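Lestgate library to reopen its study room with powered tables

The study room at Lestgate Public Library will reopen in December with new tables and a power strip for each one, ending a long run of complaints about the lack of places to plug in.

The room has been closed to the public since the end of summer, when the old carrels were taken out. Readers have been using the tables by the magazine shelves on the ground floor in the meantime, where there are 2 wall outlets and, on most afternoons, more laptops than that.

The library board approved the work in the spring after a survey of cardholders. The survey drew 100 replies. Half of those who answered said they had cut a visit short at least once when a phone or computer ran down. Other requests, including longer evening hours and a drinking fountain on the upper floor, were put off until next year's budget is settled.

The tables come from Bavosley, a furniture maker in Steddale that also supplied the children's section. They have pale tops and will seat readers on both long sides. The library looked at models with sockets built into the surface but decided against them on cost. A built-in socket that fails means taking the table out of use and calling in the supplier, staff told the board at its last meeting. A strip can be swapped in a few minutes.

The strips will be used on the tabletops and put away at closing. Cords will run to floor outlets under the center of each table, with a cover over the stretch where people walk. An electrician checked the room's wiring before the order was placed and found it could carry the load, though 3 outlets along the north wall had to be replaced. 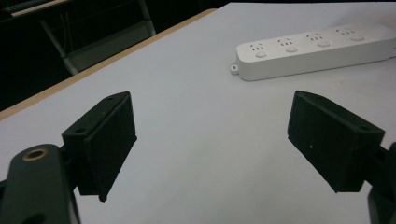

Ye, a regular user of the study room, said the power was welcome but that the lighting mattered just as much. The far end of the room has always been too dim to read in after four o'clock, Ye said, and a place to charge a laptop would not change that. Ye also asked whether people who come in with only a book and a notepad would still find a seat.

The library said one table nearest the door will be kept for readers without devices. New ceiling lights are part of the project and were fitted earlier this month. Desk lamps were considered as well, but they would have taken up sockets.

There are a few rules for the new setup. Readers may plug in phones, tablets, laptops and hearing aid chargers. Heaters, kettles and battery packs for bicycles or scooters are not allowed. One strip may not be plugged into another, and readers are asked not to bring their own extension cords. Drinks must have a lid – the same rule that applies in the rest of the building.

Seats will be first come, first served on weekdays. During exam weeks, students at Lestgate High School will be able to reserve a place for up to three hours at the front desk. Reservations lapse if the seat is not taken within fifteen minutes.

The old carrels have been offered to other town departments. Several have gone to the records office, and the rest are in storage in the basement. Residents who would like one can leave their name at the desk. There is no charge, but the carrels are heavy and must be collected from the rear entrance by arrangement.

The upper floor will be closed for one morning while the last of the chairs are brought in. The elevator will be in use for the delivery, and readers who need it that morning are asked to call ahead. The date will be posted at the front desk and on the library's website. The ground floor will keep its normal hours throughout.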